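Munro room notes: README

Hello, and thanks for downloading. I keep these notes next to the picture folder so that people who use the set know what sort of room they're looking at and why I bothered. It started as my own record of a plain workroom with pale walls and a dark ceiling, and it grew a bit.

What's in the folder

There are 142 pictures in the main folder and 2 more in the one called "extras", which I never managed to sort properly. They're all stills. I haven't straightened them, brightened them or tidied up the colours, so if one looks grey, it looked grey to me too. The text file beside them has one line per picture with whatever I thought worth writing down at the time (some lines are long and some just say "wall again", sorry!).

The set is called Munro, after the building. You may find an older copy going about under the name Drasura, which was my working title for a month or so. The pictures in it are the same but the notes are worse, so please use this one.

About the room

I got interested in this room through its surfaces. Most collections of indoor pictures go for the busy stuff, shelves and worktops and cluttered desks, and I love those, but I kept wanting the opposite: big flat areas, pale grey on white, where the only thing telling you how a surface sits is a bit of faint shading. Rooms like that are surprisingly hard to write notes for. You sit there with a cup of tea trying to think of a second word for "plain".

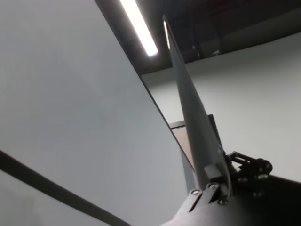

The other half of the room's character is overhead. The walls are pale and the ceiling is dark, so there's a strong line wherever the two meet, and I've used that line more than anything else to work out which way up I am. If you're sorting the pictures yourself, try doing it by ceiling first. I did it by wall the first time round and had to start again in July.

Edges, then. I've tried to use the same few words all the way through the notes:

panel: anything large, flat and solid that you can't see through
pane: glass, with or without an edge round it
strip: long and narrow, whatever it's made of
wall: the wall

I don't give materials unless I'm sure of them, and mostly I'm not. Plenty of grey things could be three or four different stuffs, and I'd sooner leave the column blank than have somebody rely on a guess. The same goes for sizes. I never measured a thing in there and I'm not going to start pretending now.

Glass

Glass gets its own section because it caused me the most bother. A pane shows you what's behind it and throws back something of what's in front, both at once and both a bit soft, so a single patch can need two lines of notes. My rule is to write down what's behind first and then add "refl." for anything reflected. Where a reflection is only a dark shape, I say so and leave it there. Please don't go through turning shapes into people, or the other way about, unless you've got better eyes than me.

Lights are the other nuisance. With the ceiling lights on, the bright bits bloom and wash out whatever is next to them. I left those pictures in on purpose, as a set with all the awkward ones taken out is no use to anyone who has to work in a normal room.
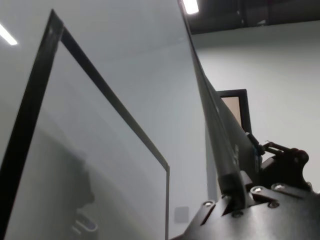

Black-edged glass on the left, the long grey panel running down from near the ceiling light, plain white wall on the right.

Using the set

Help yourself for teaching, testing or just looking. If you put it in something you publish, a line saying "Munro room notes" is plenty. I'd be happy to hear about it as well, though you don't have to write.

If you want something to compare it with, Kunau is my older set, 200 pictures and much more cluttered, and Brorneck is the big one at 3000, with notes that are patchy in the second half. All three use the same words for the same things, apart from "strip", which Kunau calls "slat". I keep meaning to change that.

Known problems

A few lines in the text file have "left" and "right" swapped. I've fixed the ones I spotted. The extras folder has no notes at all. There's also a stray blank line near the end of the text file that upsets some spreadsheets, and deleting it does no harm.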